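Galeria: a manutenção das garras de mão na bancada da Funance

Introdução curta, porque o resto já foi dito na folha de entrega. O fabricante, a Ekatov, promete que o par de garras de mão "não precisa de afinação". Duvido. Em março pedi à Styliani Drakos que me deixasse acompanhar a revisão e fui apontando o que o manual passa por cima. O manual tem 32 páginas e dedica meia às pontas dos dedos, que são a peça que mais se gasta.

A rotina da casa é simples: limpar as pontas, verificar a folga entre os dedos, abrir e fechar 50 vezes sem carga e só depois pegar em objetos. A Styliani começa pelos copos de papel. Um copo denuncia logo uma ponta mal assente, coisa que o bloco de calibração da Ekatov, rígido e bonito, nunca me pareceu capaz de fazer.

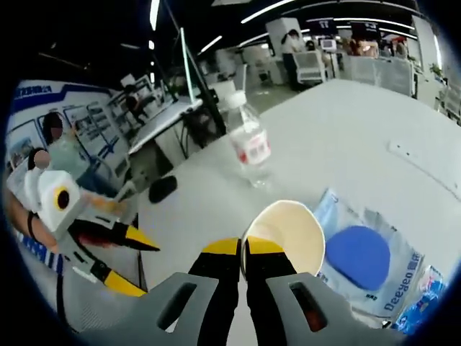 De quanto em quanto tempo se devem trocar as pontas dos dedos?
A Ekatov indica de 6 em 6 meses, sem dizer com que uso. Na Funance trocam-nas quando a superfície fica lisa ao toque ou quando uma delas roda no encaixe, e trocam sempre as duas do mesmo dedo-par, para não ficar uma nova a trabalhar contra uma gasta.

Dedos quase paralelos, folga estreita, ponta direita já dentro da boca do copo. É nesta posição que se olha para o alinhamento. O manual manda fazê-lo com a garra fechada, o que esconde metade dos desvios.

Sobre os parafusos dos dedos: a Ibrahim vende um kit de aperto com chave dinamométrica que custa mais do que o bom senso aconselha. A Styliani usa a chave que veio na caixa e uma marca de tinta na cabeça do parafuso. Se a marca se desloca, volta a apertar. Ainda não vi argumento a favor do kit.

Fica por resolver o cabo. O modelo Clambridge traz um alívio de tração que, segundo o folheto, aguenta "anos". O primeiro cedeu com pouco mais de 2 meses de serviço. Pedimos outro e a resposta foi que o dobrávamos demais. É uma garra de mão, anda de um lado para o outro o dia inteiro. O substituto está montado e a data ficou escrita a lápis na última página do manual.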